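Search this site Search

What the robot changed for the people in the room

2019-02-21

I get asked about job losses more than about anything else, so I will start with the count. After four years with robotic suturing in the training lab at Mollness, the number of people on the payroll is the same. What they do between eight and five is different, and most of the difference has little to do with the machine's hands.

Before the robot, a practice session needed a trainee, a supervisor and a tray. The supervisor stood at the trainee's elbow and corrected the wrist. Now the trainee sits at a console some distance away, and the supervisor looks at the same monitor as everyone else. Correction has become verbal. Amparo Arboleda, who ran the old bench sessions, had to build a vocabulary for it: "roll" for rotation about the needle driver's axis, "feed" for slack, "park" for holding one arm still while the other regrasps. She wrote it up in January as a two-page sheet, and it is now taped to both consoles.

The task itself is old. Drive a curved needle through, pull the thread, tie, cut, move along the incision. What the trainee loses is feel. Our console returns no force to the fingers, so thread tension has to be judged by eye, from how the edges pucker and how the thread lies. People with years of hand suturing find this harder than beginners do, at least in the first weeks.
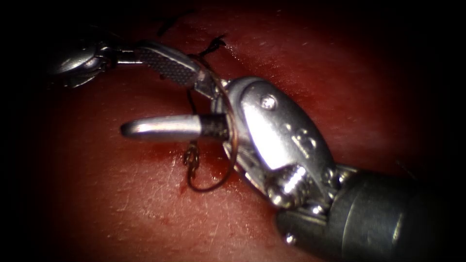 Needle, dark thread and metal jaws.

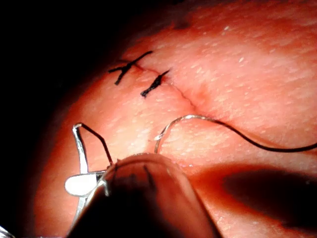 The second change is record keeping. Every session is logged: joint positions, grip events, clutch presses, video. The archive stood at 3,978 sessions when I last exported it, and 580 of those have been labeled stitch by stitch. Labeling is a job that did not exist here before. It takes longer than the suturing. Two of our technicians now spend their mornings on it, using a tool called Havo that crashes if the clip name has a space in it.

The labels feed the automation work. The aim at present is modest – the software proposes the next needle entry point, and the operator accepts or overrides it. In the last review period operators overrode it 137 times. Lakatos, our engineering lead, reads that as a list of bugs. Amparo reads it as a list of teaching cases. I think both readings are useful, and they now go through the list together on Thursdays, which used to be two separate meetings.

The third change is less comfortable. A log can be used to rank people. Brutham, the site we share software with, put operator names on its weekly plots and took them off again after complaints. We store an operator code and keep the key out of the analysis folder. The technicians asked for that in writing and got it.

Still open is who signs off on a stitch when the entry point came from the software. The current form has one signature line. I have asked for a second field, and the draft is with the training office.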